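20 March 2021

Up far too late again but I want to get this down while it's fresh, because today was a good one.

The grasp planner and the force controller finally talk to each other the way I've been drawing them on napkins since October. Same clock, same frame, no more of that horrible little gap where one of them has finished and the other hasn't heard yet. I moved the handoff inside the control loop, so the planner now hands over a target pose plus a force limit plus a "how sure am I" number, all in one message, and the controller decides for itself how fast to close. That's it. It's maybe sixty lines once you take out my comments. I have been walking around this thing for months and it was sixty lines!

The old way, in case I forget how silly it was: the planner published a pose, then a second message said "close," and whichever one was late got used anyway. On a block you would never notice. On an egg you notice. The sim egg doesn't break, of course, it just logs a contact force, and I'd see these awful spikes in the first few ticks after touch and then everything would settle down and look lovely. The success rate said fine. The force trace said breakfast.

So I've stopped looking at success rate first. I plot peak force at contact, then slip, and only then do I let myself look at whether the egg got where it was going. Nandi Hlongwane told me to do this back in the fall and I nodded and didn't do it. I wrote to her this afternoon to say she was right and she wrote back one word, "traces," which I suppose I deserved.

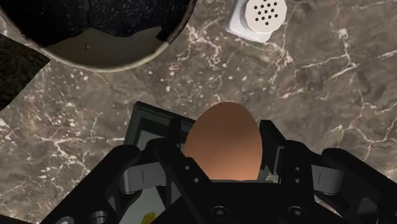

The overnight batch was 3,000 runs, with the lighting, the countertop texture and the egg pose all shuffled. I was braced for a mess. It came back with 623 that I'd marked for a second look, and I spent the morning going through them with coffee and a notebook, sorting by peak force. Most were the same complaint over and over: the perception side gets the long axis of the egg slightly off when the fingers cover a lot of it, so the estimate wobbles right when you want it steady. Of course it does! It's fitting a whole ellipsoid to the sliver of shell it has left.

I tried the obvious thing, which was to freeze the pose estimate once the fingers are near. Works beautifully until the egg rolls a little, and then you are closing very confidently on the place it used to be. So then I tried fading it instead — trust the camera less and less as the covered area grows, and let the contact readings take over. I have wanted an excuse to write that filter for ages. It isn't tuned. The fade curve is a straight line because a straight line was quick to type. Even so, the wobble in the traces is so much smaller that I laughed out loud in the kitchen and had to explain myself to the cat.

Marble still bothers the segmentation. All those pale veins, and the edge detector wants to follow every one. I keep thinking I should swap in a plain gray counter and make my life easy, and then I think, no, people have kitchens. It stays. I did drop the resolution on the first pass, which kills most of the vein nonsense, and then go back to full resolution only inside the box where the egg should be. Cheap trick. Saved 30 milliseconds a frame, too, and I wasn't even trying for that.

Bremavville are asking whether the planner can go out as a separate package, without the rest of Pondeo attached. I think yes now, which I couldn't have said last week, when the two halves were knotted together with globals and hope. The new message is the whole interface. Somebody could bolt on their own controller and never read a line of mine. I need to write down the units, though. Force limit in newtons, confidence from zero to one, and please let me remember to say which frame the pose is in. I lost two whole evenings to that in the fall and I'd like to spare the next person.

Du Plessis sent the Nalside logs as well, 800 of them. I opened one, saw the timestamps were in local time, and closed it again. Tomorrow.

Things for the morning, before I get distracted: rerun the marked ones with the fade on, same seeds. Try a curve that isn't a straight line. Fix the plot colors so slip and force aren't both orange. Check that the release works as gently as the grasp, which I haven't looked at once, and I have a bad feeling about it. Call Mom.

I started another batch before I came up. I can hear the fan from here.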